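News > Workshop > Press releases > Kolik

FOR IMMEDIATE RELEASE
26 Apr 2020

Villanueva shared workshop finishes first build of Kolik, a bench arm with a camera at the wrist

VILLANUEVA – The members of the Prameck shared workshop are very happy to announce that Kolik, the small robot arm they have been putting together since last July, is up and running, and that the complete build notes are free for anyone who wants to try one at home.

Kolik began as a pile of motors and one person's stubborn idea. Ketill Nørgaard, who had built two smaller arms in his kitchen and was unhappy with both, wanted one that could pick up ordinary things from around the house. He brought the idea to the workshop's open evening, Ea Thorlacius offered to take on the electronics, and by the end of the night there was a drawing on the back of a lumber receipt that looks a surprising amount like the finished arm.

The build has taken 713 hours of bench time, going by the workshop log, and a good part of that went into the gripper. The first set of fingers flexed. The second set was stiff enough but slid off anything round. The set on the arm now is the fourth, with a raised inner edge, and the fingers already have their share of scuffs from being taken off, filed and put back on.

"I kept thinking the hard part would be the shoulder joint," said Nørgaard. "The shoulder took a weekend! The fingers took all winter, and I'm still changing them. I have a new pair half drawn up that I'd love to get cut before summer."

The wrist camera was Thorlacius's project. It is a small board tucked in close above the fingers, so whatever Kolik is holding fills most of the view. That makes for a great picture of the grip and a fairly poor one of everything else, and a second camera on a post is on the wish list.

"You learn a lot from seeing how the fingers meet the thing," said Thorlacius. "From across the bench a grip can look fine. Then you pull up the wrist view and one side is pressing higher than the other."

Drink bottles have become the favorite test piece. They are round, they squash, the wrapper creases, and clear plastic throws bright spots all over the camera view. 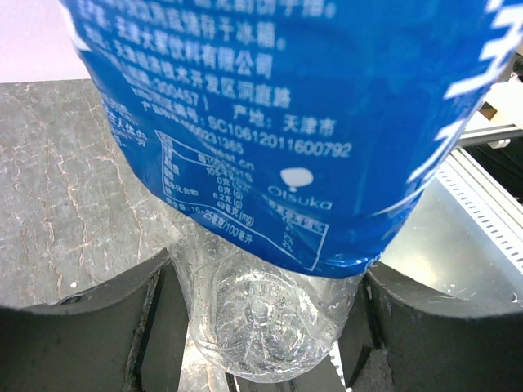

The workshop has saved 444 wrist camera pictures so far, and these will be posted with the build notes, good grips and bad ones together. Parts for the arm came to just over 400 dollars, without the power supply, which was pulled from an old printer. The control program, called Zirkeck after a card game Thorlacius's family plays, runs on a secondhand laptop and comes with the notes too.

Next up is a softer pad for the fingertips, and a tidier way to run the cable past the elbow, where it still catches if the arm folds all the way in. Anyone who has solved that one is warmly invited to write!

Copies of the notes, the parts list and the finger drawings can be had by writing to the Kolik team at Prameck, Villanueva. Questions from first-time builders are welcome. Please say which version of the drawings you are working from, as the screw holes moved between the third and fourth sets.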